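课程作业 > 生活设计实践 > 小组报告 > 卧室换季整理

卧室换季整理实践报告

一、为什么选这个题目

我们组一开始想做厨房,后来翻了翻各自家里的衣柜,马上改了主意——换季这件事太值得研究了!夏天的草席要收,厚衣服要拿出来,薄衣服又没地方放,家家都有这一幕。我们给项目起名叫 Itinura,在一位组员家的卧室里做了7次整理,前后经手100件衣物和床上用品,每次都记下用时和卡住的地方。

二、整理的对象

最占地方的是草席。它又大又不听话,卷紧了一松手就弹开,平放又要占掉半张床。我们试过先收衣服后收席子,结果席子没处摊,只好把叠好的衣服又搬了一遍。第二次起改成先处理席子,顺手多了。

衣服这边我们定了一条规矩:先叠成一摞,再决定进哪个抽屉。颜色杂一点没关系,花的、素的、条纹的都放在一起,等全部叠完再分。这样做的好处是手不用停,一口气叠下去特别痛快!

绿色包边的草席旁边垂着一大块黑布,右边就是叠放的衣服,从青绿、橙色、珊瑚粉到豹纹都有,再往后是浅蜜色的木柜,一排排抽屉配着深色圆拉手。

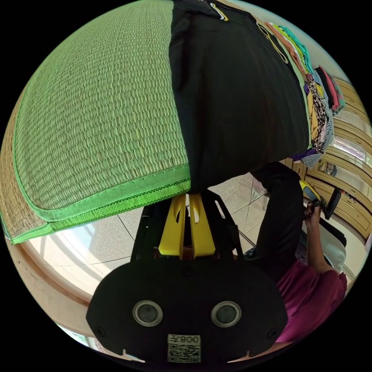

三、过程与数据

第一次整理花了74分钟,大部分时间耗在来回走动上。到第7次,同样的东西只用了17分钟,我们自己都吓了一跳。变化最大的有两处:

1. 席子包边的地方容易折坏,卷的时候顺着编纹走,边上垫一条旧毛巾。
2. 抽屉按使用频率分,最常穿的放在齐腰高的那一层,弯腰的次数少了很多。

我们还参考了 Skitstead 的收纳笔记,里面讲的“竖着放”对T恤很管用,对厚毛衣就不行,放两天就塌成一团。

四、还没解决的问题

深色的大块布料最难办。叠小了太厚,抽屉关不上;挂起来又挡住后面的东西。Cele 小组建议卷成筒放在柜顶,我们试了一次,取的时候要搬凳子,所以没有采用。另外,席子收起来之前应该晾多久,组里意见不一,下学期想换几种天气再试。

五、感想

做之前以为整理就是力气活,做完才发现顺序这么要紧。现在几位组员回家都在动自己的衣柜,有一位连鞋柜也没放过!记录表放在 Gritik 课程文件夹里,下一组接着做厨房的时候可以直接用表头,只要把“衣物”一栏改成“器具”。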